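乡村碎石路自己修，路拱到底留多少？附我们村这段的做法

楼主：泥结石爱好者
折腾了一个冬天，终于可以来汇报了！我们村后山到老砖窑那段土路，一下雨就成泥塘，三轮车上不去。二月份趁地里没活，几家凑钱把它改成了碎石路，全长不到一公里，设备是从Collico租的，一台小平地机加一台振动压路机。先说结论：值，太值了！
做法大概是这样：先清表，把草根和腐殖土刮掉，软的地方挖到硬底换填片石；然后铺底层大料，压实，再铺面层级配碎石，面层压完厚13公分。两边各挖一条边沟，挖出来的土没浪费，拿去填了砖窑那边的坑。
现在纠结的是路拱。我们做的是百分之三，有人说小了，有人说大了，想听听各位的经验。

2楼：老孟开铲车
先恭喜！不过百分之三对碎石路真的偏小。沥青路面百分之二够用，碎石面粗，水走得慢，一般要做到百分之四。你等着看夏天第一场暴雨，车辙里肯定存水。

3楼：山脚下的杨树
不同意楼上。路窄、坡又陡的话，拱做太大，三轮车拉满了往边上溜，冬天结冰更吓人。我家门口那段就是做到五，后来自己又刮平了。

4楼：老孟开铲车
回3楼，五当然大了，我说的是四。而且你那段我记得没挖边沟吧？没边沟做多大的拱都白搭。

5楼：山脚下的杨树
挖了！只挖了一侧，靠山那侧。外侧直接散排，到现在没冲坏过。

6楼：泥结石爱好者（楼主）
两位别急，都有道理哈哈。补充一下，我们最陡的地方在砖窑拐弯那里，纵坡估计有百分之九，所以当时不敢把拱做大。平的那几段我倒是可以趁还没完全板结再刮一遍，加到四。

7楼：Fidik
楼主面层用的什么料？细料比例多少？我觉得这个比路拱更要紧。细料少了，石子全滚到边沟里去，半年就露底。

8楼：泥结石爱好者（楼主）
料是从Pešek石料场拉的，前后拉了82车（农用车，不是大翻斗），混合料，细的那部分偏黏，捏得成团。第一批细料明显少，压路机过去石子还在跑，后来让他们多掺了石粉，一下子就服帖了，那个手感真是舒服！

9楼：Fidik
捏得成团就对了。洒水压的还是干压的？

10楼：泥结石爱好者（楼主）
洒水。隔壁借的水罐车，早上六点先洒一遍，等表面不粘轮了再上压路机。先静压两遍再开振动，从边上往中间压，弯道从内侧往外侧压。

11楼：爱挖沟的小满
马克！正准备弄果园里那条，看得热血沸腾。楼主这几天怎么不更新了？

12楼：泥结石爱好者（楼主）
在呢在呢，白天没空，晚上才能上来打字。顺便丢一张。

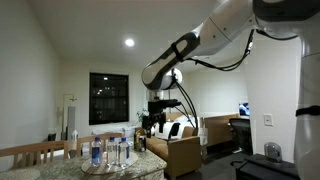 室内，机械臂，黑色线缆垂着的那种

接着说路。昨天把平的那段重新拉了线，确实有两处中间是凹的，当时光顾着看边桩，中线没复核。建议后来的朋友一定每隔十来米在中线上也打一根桩，拉线看，别信眼睛。
另外涵管的事：过沟的地方我们埋了一根内径60公分的水泥管，进水口砌了八字墙，出水口只堆了片石。管顶覆土不太够，正考虑加一层混凝土盖一下。

13楼：老孟开铲车
覆土多少？

14楼：泥结石爱好者（楼主）
压完量过，最薄的地方只有19公分……

15楼：老孟开铲车
那必须加。三轮车没事，秋天收粮的大车一过，管子接头先坏。要么加混凝土板，要么把两头路面顺着抬高一截，抬高更省钱，就是费料。

16楼：山脚下的杨树
这个我同意老孟，难得啊。抬高吧，两头接顺一点，长一点，不然过车颠得牙疼。

17楼：Zdenka Ristić
刚学中文不久，如果写错请原谅！我父亲在老家修过很多林区碎石路，他的习惯是在陡坡上斜着埋横向排水槽，水还没跑快就被引到边沟去。楼主说拐弯处很陡，也许那里可以试试？这样路拱小一点也不要紧。

18楼：泥结石爱好者（楼主）
写得很好啊，完全看得懂！横向排水槽这个主意太棒了，我怎么没想到。是用木头还是用水泥槽？

19楼：Zdenka Ristić
他用圆木，两根并排，中间留一道缝，用铁钉固定。便宜，但是每年秋天要把缝里的石子和树叶掏干净。水泥的没有用过，不敢说。

20楼：爱挖沟的小满
圆木我有！果园砍下来一堆。请问两道之间隔多远？

21楼：Fidik
看坡，越陡越密。你先埋一道，下雨天穿雨靴去看水从哪里开始冲，就在那个位置往上一点再埋。我在Bretuvgate论坛那边看过一个帖子，人家也是这么一道一道试出来的。

22楼：老孟开铲车
圆木槽有个问题，平地机一刮就给你带起来了。以后养护只能人工刮那一段，楼主想清楚。

23楼：泥结石爱好者（楼主）
老孟说得对，不过拐弯那里本来平地机就转不开，一直是人工耙的，正好！那就这么定：平段刮到百分之四，陡弯保持三，加横槽，涵管两头抬高。石粉还剩小半堆，估计得再跑几趟石料场。

24楼：山脚下的杨树
陡弯保持三，记得写上是我说的哈

25楼：老孟开铲车
平段到四，记得写上是我说的

26楼：爱挖沟的小满
楼主埋好横槽记得发做法，尤其是两头怎么跟边沟接，我怕接口那里冲个大坑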